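From: Sebastião Evangelista
To: prollo-users
Date: 11/7/25
Subject: Re: [prollo-users] How many examples before the training is worth it?

Hello all,

I answer below the parts. Please excuse my English, I write slowly but I hope it is clear.

On the list, Zatow wrote:
> We have now recorded 50 episodes of one pick and place task with the
> small printed arm. The policy reaches in the right direction, then it
> stops above the object and opens and closes the gripper in the air.
> Loss looks fine. Is this simply too few examples, or is there a fault
> in how we record? Before I ask two students to sit another week with
> the leader arm I would like to know what other people do.
>
> Second question, do you keep the failed episodes or delete them?

It can be both, but I would look at the recording first. We had very much the same behaviour in January, with the first set we made for Colel. The arm went down, waited, and went up again. We believed that we needed more data, so we recorded until we had 300 episodes, and the new policy waited in the same place, only more smoothly. It was a sad afternoon.

When we at last looked at the episodes one after another, we saw that the person who moved the leader arm was always making a pause above the object. It is natural. You come down, you check with your eyes if the fingers are in the right position, and then you close. For the person it is a short moment. For the policy it is many frames where the picture is nearly the same and the action is "do nothing", and it learns this very well.

So my first question to you is: how long do your operators stay above the object? Please plot the joint positions for a few episodes and look for the flat part. In our set some 59 frames per episode were flat, in the worst cases. After we asked the operators to practise the movement before recording, and to go down in one movement, we threw away the old set and made a new one, and the waiting was nearly gone.

Our present task is with a small soft white cylinder. The arm is the usual printed one with hobby servos, and the other thing on the table is a mug with a grey-green colour. I attach one picture so that you can compare the distances with yours.
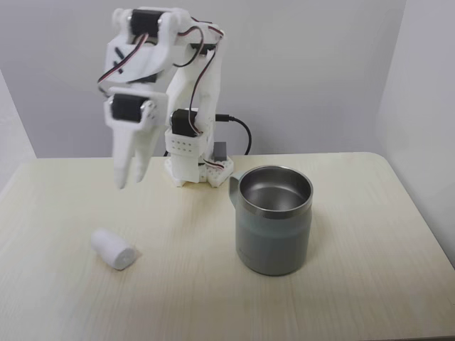
What we do for each session

1. Before the first episode we move every joint by hand to the middle position and run the calibration again. If the calibration is from another day we don't trust it. I lost a complete session to a shoulder joint that was off by a few degrees.

2. We fix the camera and we put tape on the floor where the tripod stands. Then we save one still picture and compare it with the still of the session before. If the back edge of the table has moved in the picture, we correct the camera and not the table.

3. We make a list of start positions for the object before we begin. If you let the operator choose, he puts the object where it is comfortable for him. Our list has 13 positions, and also an angle for each, as a cylinder which lies on its side is a different problem when it is turned. With the wrong angle the fingers push it and it rolls away.

4. The mug also gets new positions, but less often. In our first set it stayed in one place the whole time and the policy used it like a landmark. When a colleague took it away the arm went to completely wrong places. I think many people on this list have this fault in their data and have not yet noticed it.

5. Every episode starts and ends in the same rest position. The operator says "ready" and the second person starts the recording, so that there is no dead time at the beginning.

6. After the session we look at all the episodes at double speed on the same day. The next day you don't remember any more what was strange.

About the cables: please fix them where you can, but leave them enough loop. Our wires are loose along the arm and I would not show them as a good model. If a wire pulls on the wrist when the arm is stretched, the follower arm does not reach the position that the leader gives, and your actions and your observations don't agree. You will not see this in the loss.

About the failed episodes. We don't delete them, we move them to another folder with a short note (dropped, pushed, operator error). An episode where the operator misses, goes back and then takes the object correctly, this one we keep in the training set. Cordeiro wrote on this list last year that such corrections are worth more than clean episodes, and I did not agree with him then. Now I agree, with the condition that they are not too many and that the miss is small. If the operator knocks the object across the table, it goes to the other folder.

For the number, I can only say what was enough for us. With the list of positions and without the pauses, 50 episodes gave a policy that takes the cylinder from most places on the list, but it is weak between them. For the places between we needed more, and we are still recording. So I would not ask your students for another week yet. Ask them for one morning with the new rules, train on this only, and compare with the old set.

One question from my side to the list. Does somebody have a good way to mark the moment of the grasp when the object is very soft? With a hard block we use the servo current, it rises clearly when the fingers close. With the soft cylinder the current rises so slowly that our threshold comes too late or not at all. At the moment we mark it by hand in the Prollo viewer and it takes more time than the recording itself.

I can send the script for the flat parts to anybody who wants it. It is not beautiful, and the comments are in Portuguese.

Best regards,
Sebastião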